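Skendbridge announce spring tour, new EP, very long van ride

2025-04-22

Skendbridge have announced a spring run of dates in support of their next EP, Cuevas, and whoever drew up the routing seems to hold a grudge against the band. The tour opens in Clarnham, heads 1,895 miles in what can only be called a direction, and finishes back in Clarnham. Fans there get two shows. Fans in most other places get a nice wave from the highway.

The EP has 7 songs on it, a number the band still insists does not make an album. Singer and guitarist Montserrat Escobedo addressed the matter in a post to the mailing list on Monday's behalf, or so she signed it, the band having released a single called "Monday" in March. "An album is when you have to buy a new shirt for the photos," she wrote. "We are wearing the old shirts."

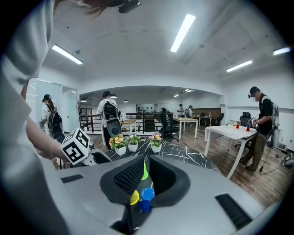
"Monday" is the only track out so far. It runs a little over four minutes, and the drums show up somewhere in the last one. If you liked the first EP, which had choruses, give it a couple of listens before you write to anybody. The second single, "Ridbridge," is due the week the tour starts and is said to be the loud one. Escobedo has described it as "our attempt at a summer song, recorded in a basement with the heat on."

Support on all dates comes from whichever local act answers the email first. The band did this last year as well, and it got them a brass quintet, a very good shoegaze duo and a man who played one chord for half an hour and sold more merch than they did. He has been invited back.

Tickets go up through the band's own site, with no presale, no VIP tier and no chance to pay extra to watch soundcheck. Each show holds back up to 40 seats at the door for people who forgot, a group that in our experience includes most of the music press. Doors are early and so is the band, who now like to be done by ten-thirty. 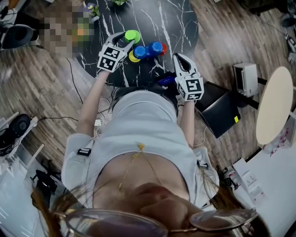 Two hands, two grippers, one black marble-patterned table.

Cuevas will come out on cassette and digital, with vinyl to follow when the plant gets to it. The last EP reached record stores 3 months after everyone had stopped asking, so anyone hoping to have a copy signed on this tour should probably bring something else to sign. Escobedo says she'll do tote bags, setlists and casts, but she's done signing other bands' records. She knows who you are, Clarnham.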